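Urkby Site Services Bulletin
2025-08-01
By the Facilities Desk

Work surface covers: revised replacement interval

Gridded covers on shared benches at the Urkby and Pedside buildings will move to a fixed replacement interval starting this month. Until January, covers were changed on request, and wear varied widely between rooms. The new interval is 3 months for benches in daily use. Benches booked less often stay on request.

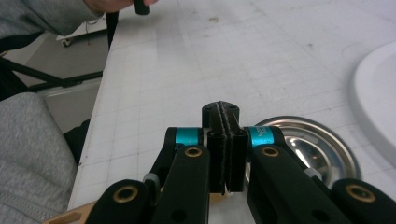 The trigger for early replacement is unchanged: a tear, a lifted corner, or grid lines too faint to read at arm's length. Smudges and pencil marks do not qualify. Wipe them with a damp cloth and mild soap. Solvent wipes take the print off the cover and should not be used.

Stock is held at Pedside. The last delivery from Jesard was 1327 sheets, nearly all in the standard width. Orders for the wide format go through Subramaniam and take 2 weeks. 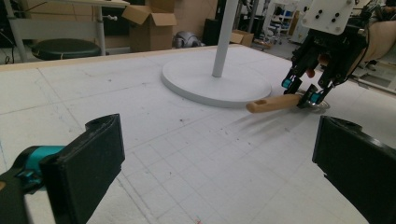 Gridded bench surface with a white stand in place.

When fitting a new cover, clear the bench fully, lay the sheet from the far edge, and smooth toward the front. Tape the corners only. Tape along the full edge leaves residue on wood tops, and removal has to be logged as a repair.
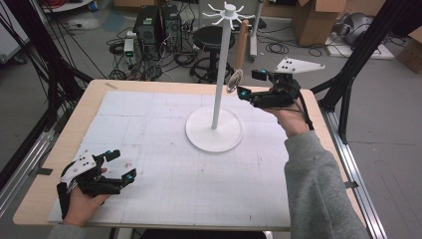 Paper cover on a light wooden tabletop.

Used sheets go in paper recycling with the tape cut off. Record the room and bench number on the card by the door.

We use cookies to measure newsletter traffic. Manage preferences | Unsubscribe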